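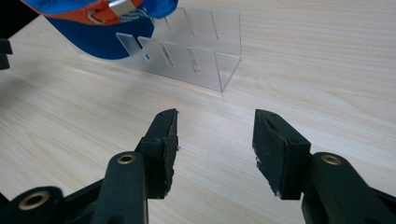
Wood grain on a pale tabletop.

Why does wood have a pattern?
Clanholm Museum of Woodland Life – Learning Pages for ages 7 to 11

If you look closely at a wooden table, a door or a ruler, you will often find lines running through it. These lines are called the grain. They were made by the tree while it was alive.

How a tree grows
A tree grows taller from the tips of its branches. It also grows wider, and this happens just under the bark. In places with a warm season and a cold season, most trees add one new layer of wood each year.

In spring, usually from April onwards in this country, the tree grows quickly. The wood it makes then is often paler. Later in the summer, growth slows down and the wood is often darker and harder. One pale band and one dark band together make a growth ring.

From rings to lines
When a trunk is cut straight across, the rings look like circles inside one another. When it is cut along its length to make planks, the same rings appear as stripes, waves or pointed arches. The pattern depends on where the saw passes through the trunk.

Try this at home: roll out 4 flat pieces of modelling clay in two colours. Stack them, roll them up like a carpet and ask an adult to cut the roll in half lengthways. Look at the lines on the flat side, then cut one half across and compare.

What are knots?
A knot is the place where a branch joined the trunk. As the trunk grew wider, new wood formed around the base of the branch. The grain bends to pass around a knot, in the way that water in a stream bends around a stone.

Can rings tell us about the weather?
Yes. A wide ring often means a good year for growing. A narrow ring may mean a dry or cold year – or that the tree was crowded by its neighbours. Some kinds of tree can live for more than 1000 years, so their rings hold a very long record.

Words to remember
Bark: the outer covering of a tree.
Grain: the direction and pattern of the fibres in wood.
Knot: the mark left by a branch.

Text by Yulan Peng, Learning Department. Page last reviewed October 23, 2018.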